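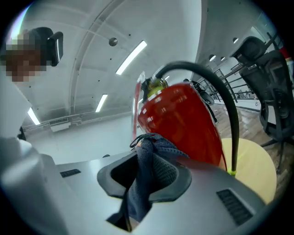 # Access to Portable Extinguishers in Shared Student Rooms

Project group: Stuart Inskip, Lucrezia Palumbo, Oskari Keskinen
Supervisor: Ulla Tuominen

## 1. Background

The Savolainen building has shared rooms on every floor. Each is used for studying, eating and storing things between classes. The building rules require one portable fire extinguisher per shared room, but they do not say where in the room it should stand. Most of the extinguishers are free-standing units with no bracket, and they get moved when furniture is rearranged.

The project looked at one question: how much do ordinary items left near an extinguisher slow a person who needs to pick it up? Clothing and bags were treated as the main obstruction, with low tables as the second. Doors, signs and lighting were left out.

## 2. Room and equipment

All trials were run in Room 406. The room has a wood-grain plank floor and a round, pale yellow table. The table was kept in the layout for every trial. Earlier walk-throughs had shown that people tend to use the nearest table as a reference when they are told where to look.

The extinguisher is a red cylinder with a brass-colored valve head and a black rubber discharge hose. It was not discharged at any point. Handling was limited to lifting the unit, carrying it to a tape mark and putting it down.

The soft item used in the obstructed trials was a dark navy knit piece with a thin strap loop. We picked it from the lost property shelf after trying several others. Smooth fabrics slid off the valve too easily to give repeatable results. The knit stayed where it was placed, and the loop could catch on the valve or hose, a problem that Ravinder Lévesque from building services had mentioned in the first interview.

## 3. Method

Nineteen students took part in October. Each completed six trials in an order drawn by lot:

1. Extinguisher on the floor, clear on all sides
2. Extinguisher on the floor, fabric in front
3. Extinguisher on the floor, fabric over the valve head
4. Extinguisher beside the table, clear on the open side
5. Extinguisher beside the table, fabric in front
6. Extinguisher beside the table, fabric over the valve head

Participants started at the door with their backs to the room. Timing began at a spoken signal and stopped when the base of the cylinder was set down on the tape mark. One person timed and a second wrote down any fault in handling. A trial was marked as a fault if the participant dropped the fabric under their own feet, grabbed the hose instead of the handle, or bumped the table.

Participants were told what the task was. They were not told which layout to expect.

## 4. Results

The clear floor position was the fastest layout for most participants. Fabric lying in front had little effect on time. People pushed it aside with a foot or reached over it, and few faults were recorded.

Fabric over the valve head was slower in both positions. The delay came from finding the handle by touch, and it was longer when the strap loop had caught. Two participants pulled the fabric and moved the whole cylinder with it. Hose grabs occurred almost entirely in layouts 3 and 6.

The table mattered less than expected when the open side was clear. With the fabric over the valve as well, participants had less room to step back, and table bumps became the most common fault.

## 5. Sources of error

The same fabric was used throughout, so the results say little about heavy coats or full bags. Its position was reset by hand against a reference sketch, and small differences in how it was folded could not be avoided. Learning was visible across the session: later trials were faster for nearly every participant, and the random order corrects for this only in part.

Three timings were thrown out after the stopwatch was started late. The remaining records are in Appendix B.

## 6. Recommendations

- Fix the extinguisher to a wall bracket, with the handle above normal table height.
- Keep the round table out of the space directly in front of the bracket.
- Put coat hooks on the opposite wall.
- Add the extinguisher to the weekly room check, with a separate line for items hung on it.

Building services has agreed to try the bracket in Room 406 first. The hook position still has to be settled with the cleaning staff, who move the table when they do the floor.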